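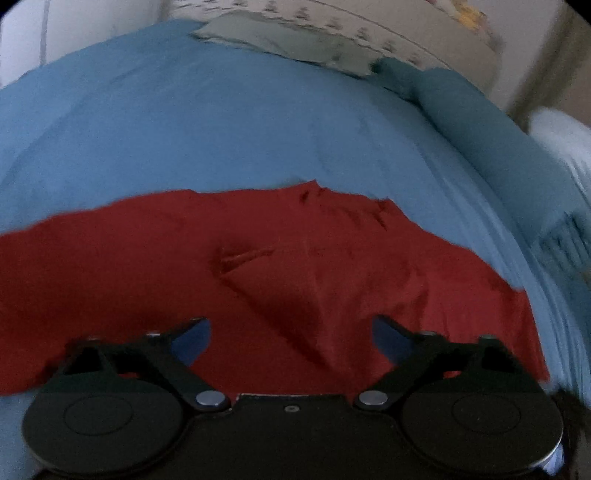
Photo: Adelino Gouveia / Hollen

Call for participants: folding laundry at home

Most advice about folding laundry is, in our opinion, pretty thin. You are told that a certain fold saves space, or that clothes should stand up in the drawer, and the proof is usually a video of one very tidy person with one very tidy drawer. We would like to see what happens on ordinary beds with ordinary wash, and we need people willing to let us look.

Hollen is a small household research office. For this study we want adults who fold at least part of the laundry where they live. Good folders, bad folders and people who stuff it all in a basket are equally welcome. If you already swear by a method, you can apply too, but please don't expect us to agree with you.

What you would do

You come in for 2 sessions. In each one you get a pile of plain cloths, towels and shirts, and a made bed to work on. Crumpled cloth on a bedsheet is where most folding starts, so we start there too -- no folding boards, no special tables. You fold the way you do at home. In the second session we teach you one of the popular methods and you try it on the same kind of pile. Between sessions you keep a short diary of your own laundry.

We don't know if any of the methods help. Jiahui Yan, who runs the sessions, suspects the gains disappear by the second week. Belmiro Meireles disagrees with her. Neither of them will tell you which method they prefer, so please don't ask until you're done.

Who can't take part

Anyone who folds laundry for a living, sells storage products, or has been paid to write about tidying. We also can't take people with a fabric softener allergy, as we can't promise that every item is free of it.

Pay

$23 an hour, paid at the end of each session. The diary is paid as one extra hour. There is no prize drawing and no gift card.

To apply, write to Borislav Papadopoulos at the Hollen office by the end of February. Tell us who does the laundry in your home and where it gets folded -- two or three lines will do.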